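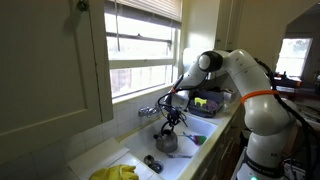
Sink chores are where these things still fall down, and that's why this walkthrough took most of Thursday morning. List is for the Sterdale kitchen only, the Dridden shop floor gets its own sheet. Question on the form was "can it be left alone with the dishes." My answer is no, not yet. A kettle is a fair test, curved handle, loose-ish shape to grab, and there's a dish brush lying in the same basin for thin fingers to snag on. Comments below, sorry for the shorthand.

Last updated July 2020

1. Emergency stop reachable from the sink side. PASS. Tested twice. Chiharu wants a second one by the door, agree.

2. Arm speed limited while people in room. PASS. Set low. Painfully low, Berwyn can do a whole rack before it does one mug.

3. Cables clear of water and of the arm's own reach. COMMENT. Back of the arm ok when it's folded. Didn't like the slack at full stretch. Tie up and recheck.

4. Splash protection on fingers. FAIL. Wires at the gripper are exposed. No running water until a sleeve is fitted. Nerys has the Mathias one on order, due August.

5. Outlets near sink on ground fault protection. PASS.

6. Sharp items out of basin before start. FAIL on procedure, there isn't one. Write it down and stick it on the cabinet.

7. Cabinet doors shut before arm moves. COMMENT. The one on the left swings open into the work area. Needs a catch, or somebody to remeber.

8. Grip release on power loss. PASS but read this. It holds, doesn't drop. Good for plates, bad if it's a hand. Manual release shown to everyone on shift except Cledwyn, do him Monday.

9. Hot items. NOT TESTED. Cold kettle only until 4 is closed. Do not let anyone talk you into it.

10. Log kept. PASS. 1,000 tries on the sheet, 800 good grabs. Sounds fine untill you think about your own plates.

Overall: ok for supervised use, dry, one trained person standing there. So a person still has to stand at the sink, and Hubert asked what we're saving. Nothing so far. Imden says the shop floor one does bin sorting without a minder, haven't seen it myself.

Recheck 3, 4, 6 and 7 before sign off.

7 comments
Shared 3 times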